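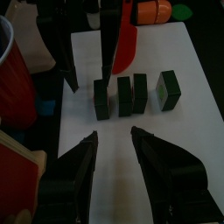 Grida Units, Brundelport
Shared Premises Inspection: Fire Doors, Escape Routes and Stairs
Date of inspection: 23 June 2025
Result codes: S = satisfactory, A = action required, N = not inspected

Section A. Fire doors

A1. Doors close fully on to the frame from any open position: A
Comment: The lobby door on the first floor stops short of the latch. The closer is to be adjusted and the door tested again on both sides.

A2. Intumescent strips and smoke seals complete and undamaged: S
Comment: Paint has been removed from the seals on the north stair, as requested in the previous report.

A3. Doors kept shut or held by an approved device: A
Comment: The kitchen door was held open with a wedge. The wedge has been taken away. Tenants are reminded that requests for a hold-open device must be made in writing to the site office.

A4. "Fire door keep shut" signs fixed on both faces: S

Section B. Escape routes

B1. Clear width of 1000 mm kept along the ground floor corridor: A
Comment: Deliveries for Brotham had been stacked along the east wall opposite the meter cupboard. They were moved during the visit. Goods may not be left in the corridor at any hour, including while a signature is awaited.

B2. Final exits open without a key: S
Comment: The push bar at the rear exit is stiff but works. Lubricate at the next service.

B3. Ground outside final exits level and free of obstruction: A
Comment: Bins to be moved back behind the painted line.

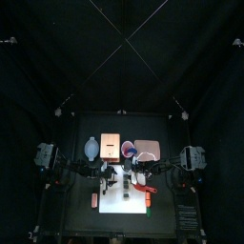
Mahrous has commented that the painted line by the rear exit is worn away at the corner, that the bin contractor cannot be expected to follow it, and that the same point was raised before the last inspection. It asks for the line to be repainted before any further notices are sent to tenants.
Response: Accepted. Repainting has been added to the August works list. Until then the bins are to stand against the boundary fence.

B4. Emergency lighting, monthly function test recorded: S
Comment: Log book seen and signed. The full duration test is a separate item and falls outside this visit.

Section C. Stairs and handrails

C1. Handrails secure along their whole length: A
Comment: 2 brackets are loose on the north stair, upper flight. Refix into sound masonry and fill the old holes.

C2. Nosings firmly fixed and clearly visible: S

C3. Cupboard under the south stair locked and empty: N
Comment: Key not available. The site office is to supply a key and confirm the contents in writing. 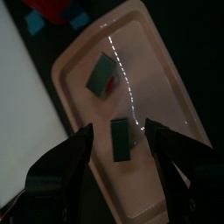

Tray with two green-topped blocks.

Section D. Extinguishers and call points

D1. Extinguishers in position, pins and seals intact: S

D2. Call points unobstructed: A
Comment: The notice board by the main entrance overlaps the call point. Move the board 200 mm to the left.

D3. Weekly alarm test carried out from a different call point each time: S

Items marked A remain open until the site office has recorded the work as complete. Tenants wishing to dispute an entry should write to the site office, giving the item number.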